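The Back Room at Clunden, Before and After (Mostly After)

So I finally got around to putting this page up! I've had my work room at Clunden for nearly 2 years now, and everyone who visits asks how I went from a pile of boxes to a place where I can find a screwdriver. I rented it one gray December for the daylight and not much else – the heating rattled, the door stuck, and the previous tenant had left 37 coat hangers in the closet (I kept six).

Anouk Van Rooij helped me with the first big clear-out and she was ruthless. Manuals went, dead chargers went, and so did a desk lamp I still miss a little. Her rule was that anything I hadn't touched since moving in had to leave by lunchtime. I cheated twice.

The tables were the next headache. I wanted pale tops, so small screws and black bits and pieces would show up against them, and Ieuan Wynne talked me out of the dark wood I'd nearly bought from Lasura. He was right, annoyingly. They do show every smudge, so I wipe them down before I go home – warm water, a drop of dish soap, an old T-shirt. I spent $100 on shelving too and would happily spend it again.

I'm still shuffling things around, and I change my mind about once a month. If you have a clever way of keeping cables off the floor, please write and tell me, I'll try anything!
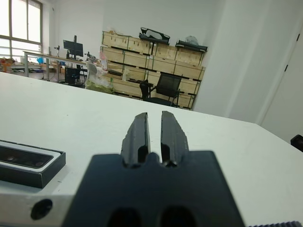

Next on my list is the closet, which I've been avoiding since spring – I want hooks on the inside of the door and a proper bin for scrap paper.

Contact | © Clunden back room pages | Back to top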